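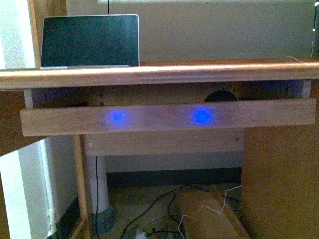

그림 3. 책상 하부의 가로판과 그 뒤쪽 공간. 상판에는 노트북이 펼쳐져 있고 화면은 검다.

4.2 책상 하부 공간의 활용에 대한 재검토

가정용 책상에 관한 기존 논의는 상판의 넓이와 정돈 상태에 지나치게 기대어 왔다. Wako의 분류가 대표적이다. 그는 상판 위 물건이 적을수록 작업 환경이 안정적이라고 보았으나, 상판에서 치운 물건이 어디로 갔는지는 묻지 않았다. 본 조사에서 기록한 책상 207개를 놓고 보면 이 전제는 받아들이기 어렵다. 상판이 깨끗하다고 분류된 책상 가운데 상당수가 하부에 케이블이나 기기를 두고 있었다.

그림 3의 책상도 상판만으로 평가하면 정돈된 축에 든다. 그러나 상판 아래에는 밝은색 목재 판이 가로로 달려 있고, 그 뒤 오목한 공간에서 어둡고 둥근 물체의 윗부분이 판 너머로 보인다. 스피커와 비슷한 모양이지만 종류는 확정하지 않고 '미상'으로 코딩하였다. 바닥 가까이에는 흰 원통형 파이프가 서 있고 검은 케이블이 그와 나란히 내려온다. 상판 중심의 점수표에서 이 항목들은 모두 0점이다.

Sirko는 가로판을 수납 요소로 보고 가산점을 줄 것을 제안하였다. 필자들은 동의하지 않는다. 그림 3의 판은 서랍 앞면처럼 보이기도 하고 키보드 받침의 틀처럼 보이기도 하는데, 형태가 비슷하다고 해서 기능까지 같다고 볼 근거는 없다. 판에 비친 푸른 원형 빛 두 개는 밝기가 서로 다르며, 판의 색조를 판정할 때 오차를 낳을 수 있다. 실제로 두 평정자의 재질 및 색상 판정이 엇갈린 사례가 18건 있었고, 그중 12건이 하부 판재에 관한 것이었다.

Fondholm 지침은 이런 불일치를 평정자 훈련의 문제로 돌린다. 편리한 설명이지만 훈련 시간을 늘린 뒤에도 하부 항목의 일치도는 나아지지 않았다. 문제는 항목의 정의 자체에 있을 가능성이 크다. '수납', '지지', '가림'이라는 세 범주는 서로 배타적이지 않으며, 하나의 판이 세 범주에 모두 걸릴 수 있다. 따라서 이하의 분석에서는 하부 판재를 기능별로 나누지 않고 위치와 방향만 기록한다. 총점 역시 산출하지 않았다.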